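Apr 25, 2019

Grippers all morning, and I am so happy with how the pair is behaving! I got in early to give the left one a proper going-over before the desk tasks. The jaw had been closing a hair off center ever since we swapped the pads, so I pulled both pads, wiped the seats clean, and put them back with the screws only finger tight. Then I closed the jaw on a strip of card, let the pads find each other, and snugged everything down. Best trick I've learned here. Daniyal Janjua showed it to me back in September and I still feel clever every time.

The log says 198 sessions on these pads. The spares from Darier are supposed to be changed at 2000 closings, and I've stopped trusting that number. I go by feel now: if I can drag a fingernail across and it catches on the texture, they stay on.

After that, cubes. I went over every face of the marker cubes with the dry cloth (never the wet one, the print on the old Akley set went cloudy that way) and checked that neither cube had any wobble on its mount. Then the marker pen test at the white desk, which is my favorite because a pen is such a fussy thing to hold. Too little squeeze and it swings, too much and it walks down the pads.

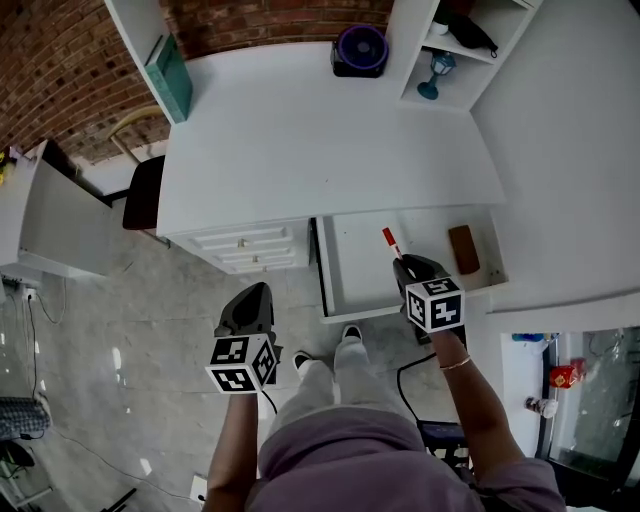 *Marker pen in the right gripper, red cap, white barrel. Block in the open drawer.*

I set the closing force at 65 on the Medo script and left it there. I know Baloch likes it higher, and for drawer knobs I'd agree with him, but for pens I think the lower setting feels much nicer in the hand. You get a soft little stop at the end of the squeeze and you know where you are. I wrote both values on tape and stuck it inside the lid of the case so we can quit arguing over it.

Camera check came next. I love this part, I could do it all day. The view from the gripper bends everything at the edges, pipes and all, and what I want is the two pads meeting low and in the center, with a clear V between them. When a pad has been seated crooked you see it there long before you feel it.

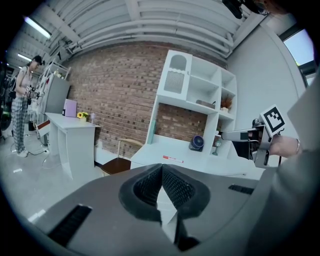 *Gripper view with the pads in their V, brick wall and shelves behind.*

Look at that V! I had 2 tries at the seating and the second was the keeper. I wrote the torque down in the green notebook along with the pad dates.

Still on my list: the trigger spring on the right one, which has a faint scratchy sound near the end of its travel. Daniyal thinks it's dust in the guide. I think it's the spring itself rubbing, and I'd love to have the housing open and see. There's a new spring in the small parts drawer if I'm right. I also want to redo the cable ties on the spare, they're too tight at the bend.

Ate lunch at four. Need to order more cloths, and card strips.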